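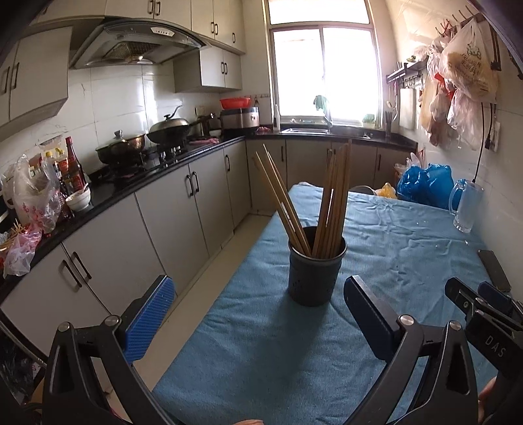
The table in the kitchen at Flolturstead, with the chopsticks in their holder and a glass mug to the right.

Home Interviews Kitchens Letters Archive Contact

Bogumił Głowacki cooks for other people in a kitchen that came with white cupboards and dark handles, and he has not changed any of it. "The cupboards shut and the hood works," he says. "I spent the money on pans."

He moved to Flolturstead in December and has been running a small supper evening from the house ever since. Guests sit at the same table he uses for preparing the food. Between meals it is covered with a blue cloth, which he does not iron.

"It gets washed after every supper and goes straight back on. If I ironed it I would be cross when someone spilled soup."

The chopsticks live in the middle of the table, in a dark grey holder with small holes near the base. They are the long wooden kind, pale and plain, and they stand well clear of the rim. Głowacki uses them for cooking as much as for eating.

"I turn dumplings with them, I beat eggs with them, I test potatoes. My mother thinks this is ridiculous. She has a fork for potatoes."

He learned to cook noodles at Watska, a canteen where he worked for 2 years and where the kitchen sent out 500 bowls on a busy day. There was no time there to look for anything. He still keeps what he uses most out on the table, and the rest goes into the wall cupboards.

Is there a system to the cupboards? "Plates on the left. After that, no."

We talk about washing up, which he does by hand. Wooden chopsticks should not be left to soak, he says, and they need air around them afterwards. He stands them up with the thick ends down and replaces any that have started to split. He buys them in bundles from Kelemen, a shop near the station, and pays no attention to the pattern.

"People give me painted ones as presents. They are very nice. They slide about and the noodles fall off."

Drinks are served in whatever is clean. A glass beer mug does for water, tea or beer, and he likes a handle on anything hot.

The next supper is already full. He plans to make cabbage dumplings and a cold cucumber salad, and will start on the dough the night before.

2025-03-16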